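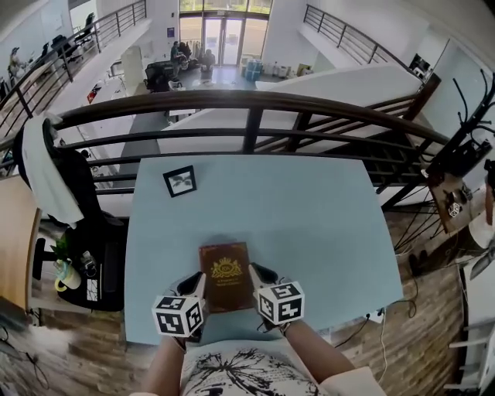
Small Books in Shared Reading Rooms
Project report, spring term
Hashini Hettiarachchi
Supervisor: Merja Koskela

1. Background

Our town library in Mendik keeps a shelf of pocket-size books which visitors may read in the building but not take home. The collection was given by the Seneviratne family and has 113 volumes. My project asked how often these books are used, and what stops people from using them.

2. Method

I worked with the paper slips that readers fill in at the desk. There were 1,951 slips for the whole reading room, and I sorted them by shelf. After this I spoke with seven regular readers. Each talk took up to 30 minutes and I wrote notes by hand.

3. Results

The pocket shelf was used much less than the shelves near the window. Four of the readers did not know that it existed. Two knew it but found the print too small, and one reader came in only for the newspapers. Slips from the morning were often missing a shelf number – these I had to leave out, so the real use may be higher.

4. Discussion

The shelf is placed behind the stairs, where the light is weak. I suggest to move it beside the desk and to lend a magnifying glass. In July the library will try the new place, and the slips should then be sorted again in the same way.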